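Birkent Household Timber Survey
Student Project Report – Materials and Society
Tayla Tipoki and Tarek Khasawneh
Supervisor: Paora Cartwright
20 September 2023

Purpose

This project examined why families in the Birkent district keep or replace wooden furniture. Interviews were held in 24 homes over 3 weeks.

Findings

Most households kept tables longer than any other item. Repair was preferred where a relative had the skill – several families named a grandparent. Cost came second. Younger respondents cared more about how a surface looked than about the species of wood.

Limits

The sample was small, and the Khokhar neighborhood was not reached. A second round is planned for December.

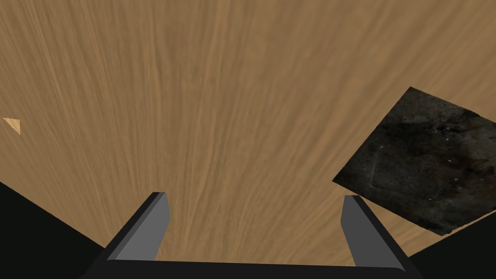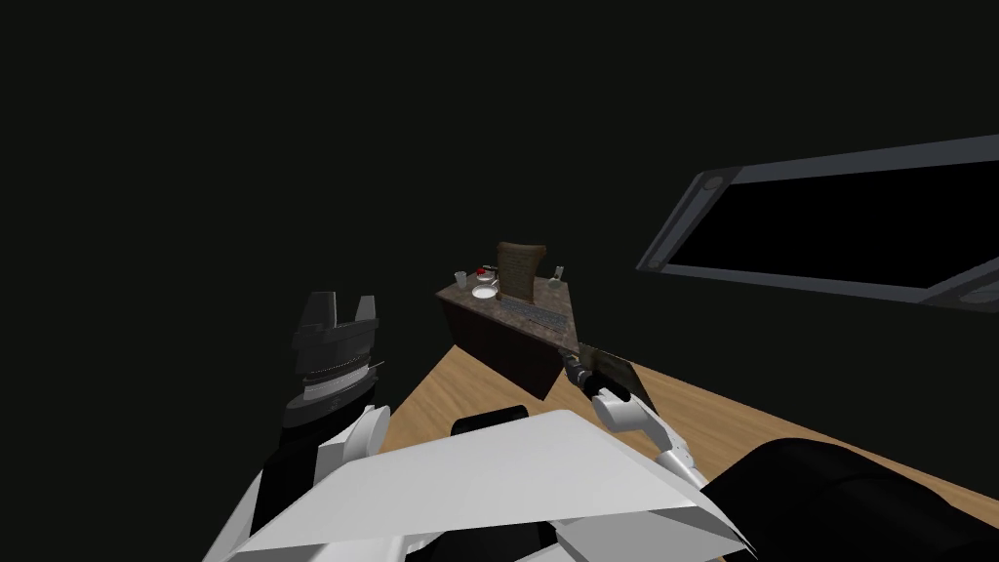

Figure 1 (first image): wood grain on a tabletop, computer rendering. Figure 2 (second image): work area in a dark room, computer rendering.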